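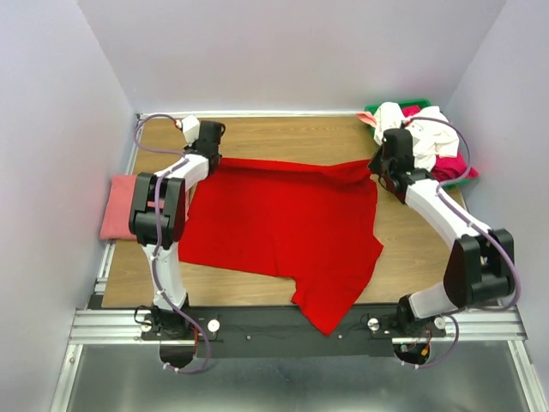

The **Drikora** is a two-armed laundry-handling bench designed by Prasanna Patwary and Moushumi Dewan and assembled in the Marnico shared workshop. It is intended to take single garments from a bin, spread them on a table and fold them. The bench is documented as a set of drawings, a parts list and a control program named Sikder, all kept in the workshop's own archive.

## Background

Patwary began the design as a one-armed machine for sorting socks. The first version could lift cloth but had no means of opening it out, as a garment held at one point hangs in a bunch. Dewan, who had joined the workshop to use its lathe, proposed a second arm and redrew the base as a single front plate carrying both. Work on the two-armed version started in January, and the sock sorter was taken apart for its motors.

The name comes from the label on the shelf where the parts were first stored.

## Construction

### Table and enclosure

The table has a flat top with a wood-grain surface, edged with aluminium extrusion. Pale walls close off the back and the two sides, while the front is left open for access. The plain wall colour was chosen to simplify the separation of cloth from background in the camera views. An early wall of bare plywood was close enough in tone to beige and cream garments to cause repeated errors, and was replaced.

The extrusion is bolted at the corners and can be slackened to square up the top. The builders' notes advise doing this before the arms are fitted – the front plate takes its alignment from the rail, and any twist in the rail appears later as a difference in height between the two grippers.

### Arms

Each arm is a chain of powered joints ending in a wrist and a two-fingered gripper. The arms are calibrated separately and then as a pair. In the paired test, both grippers are brought to a common point above the table and the remaining offset is entered by hand in the settings file.

Cable routing accounted for a large share of the build time. The leads must be long enough to permit full wrist rotation but must not hang where the fingers can close on them. Slack is therefore left in loops at the joints. Two earlier arrangements, one with a spiral wrap and one with a rigid guide, were abandoned because both limited the reach of the elbow.

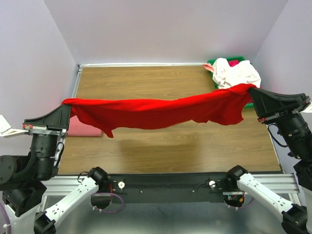
Lifting a garment by two corners places little load on the motors, but the distance between the grippers has to be controlled closely. If they are too far apart the cloth is pulled from one set of fingers; if they are too near, the middle touches the table and drags. Sikder sets the spacing from the measured width of the garment and corrects it during the lift.

### Grippers

The fingers are black, with a tapered profile that allows the tip to slide under an edge of cloth lying flat. The inner faces carry textured pads. Smooth pads were used at first and held towels well, but thin jersey slipped from them when the arms moved sideways.
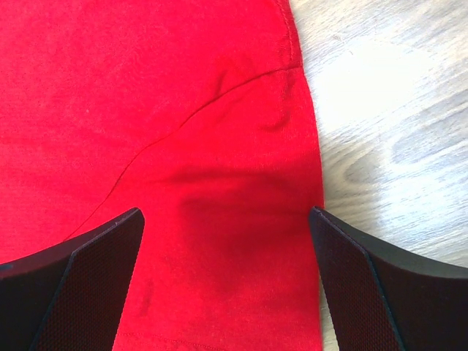

*Wrist view of the fingers over red knit fabric, with a curved seam crossing the cloth.*

Seams are the main source of faulty grasps. A thick seam between the pads holds the tips slightly open, and the single layer beside it is then not gripped at all. The usual remedy is to move the grasp point along the hem until both pads meet cloth of even thickness.

## Operation

A folding cycle has 5 stages: pick, spread, check, fold and stack. The check stage compares the outline of the garment with stored outlines for shirts, towels and trousers. If no outline fits, the garment is lifted by two corners and laid down again. Sikder allows three such attempts before it stops and waits for the operator.
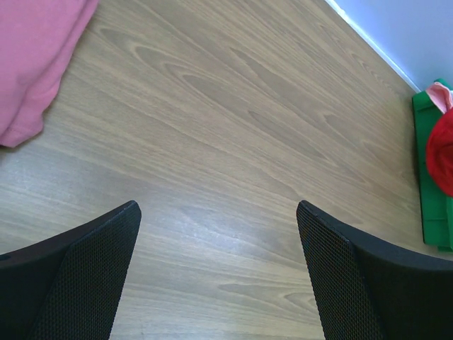

*Open gripper above the wood-grain surface. Pink fabric lies at upper left, with a green object and a red item at the right edge.*

The wrist cameras are used for the final approach only. Glare on the table top can hide the edge of pale cloth, and the lamps are therefore dimmed for white items. Exposure is fixed at the start of each session, as automatic adjustment caused the measured colour of a garment to drift during a cycle.

## Testing

The builders logged 3757 grasps over the first series of trials, using a set of 49 garments. Towels gave the fewest faults. T-shirts with loose collars gave the most, chiefly because the collar was taken for a sleeve opening. Long trials are run on Saturday, when the wood shop next door is closed and there is less vibration through the floor.

## Variants

A smaller bench, the Wuvero, uses the same control program with shorter arms. It was drawn by Dewan for tea towels and napkins and has a table top 18 centimetres narrower than that of the Drikora. The grippers are interchangeable between the two machines, but the calibration files are not.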